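Two-arm sorting task for a student robotics club - how do you score a partial pick?

Posted in Clubs and Competitions
Asked by Bhavana Varma

I help run the robotics club at Derkstead. The task this term is a two-arm tabletop sort. The right arm handles the green ring, and the left arm is meant to pick up the small yellow-green piece. Students write the control code in pairs.
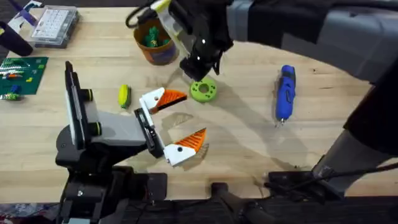 My problem is scoring. The rule sheet we got from the Vosport club gives 3 points for a pick and nothing otherwise. A pair whose arm gets to the right spot and closes a little early ends up with the same score as a pair whose code never ran. Two students have already asked to drop out over it. Is there a fair way to give partial credit without making the sheet too long to fill in by hand? We have January to sort this out.

3 replies

Jocelyn Després
Split the pick into stages and score each one: reach, contact, lift, place. One point per stage, and stop counting at the first stage that fails.

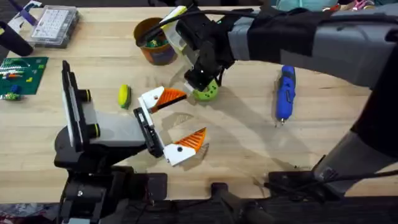 Write down what counts as contact before anyone runs. We say the gripper has to touch the part and the part can't slide more than its own width. Also decide if the second arm may stay parked while the first one works. At Dalen we allow it, but a pair that moves both arms in the same run gets a bonus point.

Leave the other items on the table for every run. If one pair clears the table first, their scores don't compare with the rest.
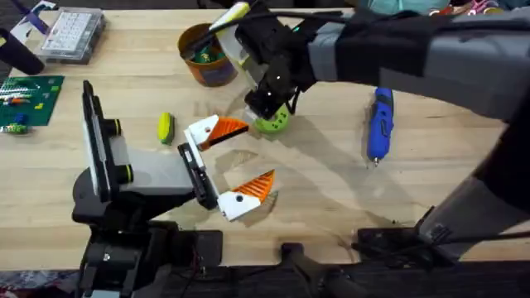 Right arm at the green part, left gripper open.

One sheet per pair, four boxes per run. It takes a few seconds to mark.

plernard_parent
We just used a stopwatch. Fastest wins. Kids liked it fine.

Bhavana Varma
Thank you both. The stages make sense and I'll try them. I don't want to use time alone, as our slower pairs tend to have the more careful code.

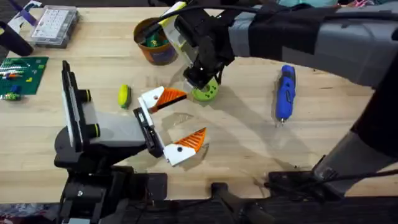
One more thing for Jocelyn - do you reset the parts to marked spots between runs? We've been doing it by eye, and the small piece ends up in a slightly different place each time.

Jocelyn Després
Marked spots, yes. Pencil is enough on a wood top, or small bits of masking tape if you're not allowed to write on it. Mark the direction too for anything that isn't round. Then for the last run of the day move one part off its mark on purpose and tell the students beforehand. You'll see quickly whose code is looking for the part and whose is repeating fixed positions. I would score that run on a separate line and not add it to the total the first time.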